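Three winters with the well

December 7, 2019

I keep getting letters from people who are thinking of buying a place on a private well, and I always mean to answer them one by one and then supper happens. So let me try to put it all down in one go (get yourself a coffee, I do run on).

When we moved out to Jesgate I had never given a thought to where water came from. You turned the tap and there it was! Then in September of our first year the kitchen tap coughed twice, spat something the color of weak tea, and quit. Hubert Fankhauser from up the road came over with a flashlight and a bag of plums, and he stood with me in the pump house until dark. It was the pressure switch. A little thing, and we had it swapped the next morning, but I learned more that evening than in all my years of paying a city water bill.
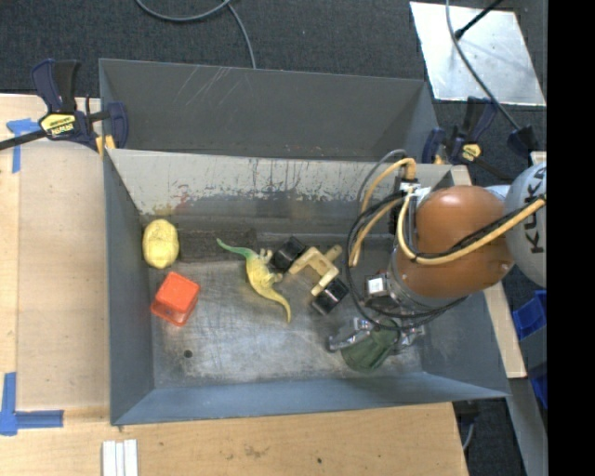 Our well is 103 feet deep, and the pump hangs well below the waterline, so a dry summer doesn't worry me much. What does worry me is the cold. The pipe comes into the house on the north side, and the first winter I lay awake listening for it. Now it's wrapped, and on the really bitter nights I leave the bathroom tap running in a thread - my grandmother did the same.

As for testing, I send a sample to the lab every 6 months, which my husband thinks is fussy. Maybe so, but I like seeing the sheet come back clean, and I keep them all in the drawer with the takeout menus. The next one is due after the holidays, and I still have to pick up the bottles.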